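Fleslow Back-Support Harness for Long-Backed Dogs

Item 2119

The Fleslow harness is built for dachshunds, basset hounds, corgis and crosses with a similar ratio of back length to leg height. A standard step-in harness puts most of the leash load on one point behind the shoulders. The Fleslow has a second girth strap and a full-length back panel, so that the load is shared between the chest and the rear of the rib cage.

Construction

The back panel is a double layer of woven polyester over closed-cell foam. All straps are nylon webbing with box-stitched ends. The chest plate is cut away at the front legs and does not cross the shoulder joint. Two leash rings are fitted, one at the front third of the panel and one at the rear. The rear ring is for lifting the dog over a step or into a car – it is not intended for walking.

Weight limit: 13 kg
Back panel load rating: 900 N
Maximum girth: 700 mm
Closures: four side-release buckles, two per side
Colors: gray, rust, navy

Measuring

Measure the girth at the deepest part of the chest with the dog standing. Measure the back from the base of the neck to the last rib, not to the tail. If the dog falls between two sizes, order the larger one and take up the slack at the rear strap. A correctly fitted harness allows two flat fingers under each strap.
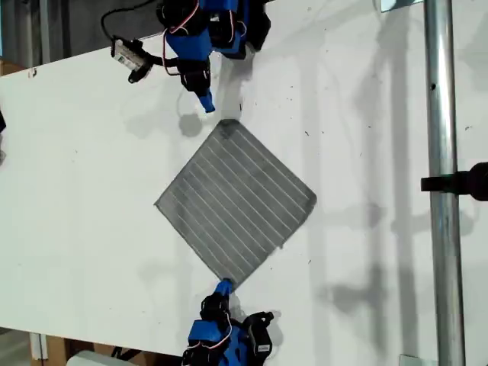 Polyxeni Sarantis writes that her smooth-haired dachshund measured as a medium on girth and a small on back length, and that the medium sat too far back until she shortened the front strap by two notches. She would like to see a long-and-narrow size added.

The Uston cut covers that combination. It uses the medium straps with the small panel and is ordered under the same item number with the suffix U. Wire-haired and long-haired dogs should be measured with the coat pressed flat.

Care

Close all buckles and wash at 30°C in a laundry bag. Do not tumble dry. The foam takes longer to dry than the webbing, so hang the harness by the front ring overnight. Check the stitching at both rings once a month.

Compatible items

Van Loon padded leash, short
Traretti reflective sleeve, fits front strap only
Replacement buckle set, sold in pairs

Pattern and sizing chart by Fergal Ó Dubhghaill, revised in July. Harnesses bought before the revision take the older buckle set.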